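公開図書から容積率と建蔽率を検算する手順

本稿では、開発計画の縦覧用図書に記載された面積を用いて、容積率と建蔽率を手計算で確認する方法を説明する。対象読者は、近隣の計画について意見書の提出を検討している人、および図書の読み合わせを担当する実務者である。表計算ソフトがあれば足りるが、電卓でも作業できる。

計算例にはVumdenのGautier地区で縦覧された複合用途ビルの計画を使う。事業者はStirenico、図書の配布形式は閲覧システムOnumから出力したPDFである。他の自治体の図書でも作業の流れは同じだが、床面積に算入しない部分の扱いは条例ごとに異なる。手順に入る前に、対象地の規定を必ず手元に置くこと。

用意するもの

・計画概要書
・配置図
・各階平面図
・面積表(求積図が添付されている場合は求積図も)
・用途地域および地区計画の規定

面積表のみで検算すると、表の転記誤りを見つけられない。平面図と求積図も揃えてから始める。Onumでは図書が分冊になっており、概要書の末尾に分冊の一覧がある。一覧と手元のファイルを照合し、欠けている分冊があれば先に取得する。

手順1 敷地面積を確定する

概要書の「敷地面積」欄を読み取る。計算例では974平方メートルである。続いて配置図の敷地境界線を確認し、同じ数値が記入されているかを見る。

道路後退部分がある場合、後退前と後退後の面積が併記されることがある。容積率の分母に使うのは、規定で敷地に算入できると定められた面積である。概要書に「実測」「公簿」の区別があるときは、どちらの数値が採用されたかも記録しておく。計算例では後退部分がなく、実測面積がそのまま採用されている。

敷地が複数の筆に分かれている場合は、筆ごとの面積を合計し、概要書の数値と一致するかを確認する。一致しない場合は、計画敷地に含まれない筆が混ざっていないかを配置図で確かめる。

手順2 各階の床面積を拾う

平面図を下の階から順に開き、階ごとの床面積を表に転記する。計算例は地上9階で、地階はない。平面形状が全階で共通しており、各階の床面積は782平方メートルである。吹き抜けや外部階段が含まれていないことも平面図で確認した。

表の列は次のように設定する。

階/用途/床面積/不算入面積/算入面積/備考

「備考」には図面番号と改訂記号を書く。改訂記号を省略すると、差し替え後にどの版で計算したのかが追えなくなる。単位は平方メートルに統一し、端数処理は最後の段階まで行わない。

なお、平面図の寸法から面積を求める場合は、壁の中心線で測るか外面で測るかによって結果が変わる。図面の凡例または求積図の注記を読み、表の数値と同じ基準を使う。縮尺を使った図上計測は、印刷時の拡大縮小の影響を受けるため、記入寸法がある箇所では用いない。

手順3 不算入部分を控除する

駐車場、共用廊下、機械室などは、一定の条件で容積率算定用の床面積から除かれることがある。条件を満たすかどうかは規定の条文に照らして判断し、面積表の「不算入」という表記だけを根拠にしない。

計算例では、下層の2階分が駐車場として計画されている。Gautier地区の規定では、この部分の全面積を不算入とすることが認められている。したがって、算入対象は残りの階となる。

延べ面積の合計
782 × 9 = 7,038平方メートル

容積率算定用の床面積
7,038 −(782 × 2)= 5,474平方メートル

両者は名称が似ているため、取り違えやすい。概要書の「延べ面積」は前者、「容積対象面積」は後者を指す。自治体によっては後者を括弧書きで示し、見出しを付けていないこともある。

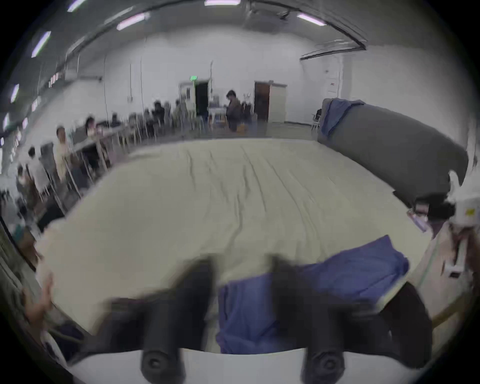
Vumden、2021年11月30日

以下の手順は、上記の日付時点で縦覧されていた版の図書に基づく。差し替え後の版を使う場合は、手順1から数値を取り直す。階数が同じでも、駐車場の範囲が変われば不算入面積が変わり、容積率も変わる。

手順4 容積率を計算する

容積率は、算定用の床面積を敷地面積で割り、百分率で表す。

5,474 ÷ 974 × 100 = 562.0パーセント(小数第2位を四捨五入)

参考として、控除前の延べ面積で計算すると次のようになる。

7,038 ÷ 974 × 100 = 722.6パーセント(同)

概要書の値が後者に近い場合は、控除前の面積が使われている可能性がある。逆に、概要書の値が計算結果より小さい場合は、駐車場以外にも不算入とされた部分がないかを面積表で探す。

上限値との比較では、四捨五入した値を使わない。丸める前の値が上限を超えているのに、丸めた値では上限ちょうどに見えることがあるためである。前面道路の幅員による制限がかかる地区では、用途地域の上限と道路幅員から求めた上限のうち、小さいほうを比較対象とする。

敷地が異なる用途地域にまたがるときは、地域ごとの敷地面積に各上限を掛け、その合計を許容床面積とする方法が一般的である。計算例の敷地は単一の用途地域に収まっており、この按分は行っていない。

手順5 建蔽率を計算する

建蔽率には建築面積を使う。建築面積は建物を真上から見たときの水平投影面積であり、各階の床面積とは別の数値である。庇やバルコニーの張り出しの扱いも規定で決まる。

計算例では張り出し部分がなく、面積表の建築面積も782平方メートルであった。

782 ÷ 974 × 100 = 80.3パーセント(小数第2位を四捨五入)

上層が下層より張り出している建物では、1階の床面積をそのまま建築面積とすると過小になる。各階の外形線を重ね、最も外側の輪郭を拾う。角地や耐火建築物に対する緩和が適用されている場合は、適用後の上限と根拠条文を表の備考欄に記録する。

手順6 差異を整理する

計算結果が図書の値と一致しない場合は、次の順で原因を確認する。

・単位と桁の誤り
・図書の版の不一致
・敷地面積の採り方(実測または公簿)
・不算入部分の範囲
・端数処理の位置
・面積の測定基準(壁の中心線または外面)

端数処理に起因する差は小さく、階数を増やしても通常は小数の桁に収まる。整数の桁で差が出ているときは、版の不一致か不算入部分の範囲を先に疑う。

原因が特定できない場合は、窓口へ書面で照会する。照会文には図面番号、改訂記号、図書の値、自分の計算値、計算式を並べて記載する。「数値がおかしい」という書き方では担当者が該当箇所を特定できず、回答までの往復が増える。

照会文の記載例

「面積表に記載の容積率について照会します。容積対象面積5,474平方メートル、敷地面積974平方メートルとして計算すると562.0パーセントとなります。面積表の値の算出に用いた床面積と、不算入とした部分の範囲および根拠条文をご教示ください。」

照会と意見書は別の手続である。照会への回答を待っている間も意見書の受付期間は進行するため、期限が近い場合は未確認事項がある旨を明記したうえで、先に意見書を提出する。

記録の保存

計算表は図書のPDFと同じフォルダーに保存し、ファイル名に改訂記号を含める。Onumの出力には出力日時が印字されるが、印字されるのは閲覧者が出力した日時で、図書の改訂日とは異なる。改訂日は各図面の表題欄から転記する。

差し替えがあった場合、旧版の計算表は上書きせずに残す。新旧の表を並べると、変更された階と面積の増減をそのまま抽出できる。変更のない階についても、備考欄の改訂記号は新しい版に合わせて更新しておく。

関連記事

・配置図の読み方:敷地境界線と道路境界線
・日影図の時刻線を確認する手順
・高さの算定における塔屋の扱い
・Onumで分冊図書を一括出力する
・地区計画の壁面後退を図面で確かめる
・意見書に添付する計算表の書式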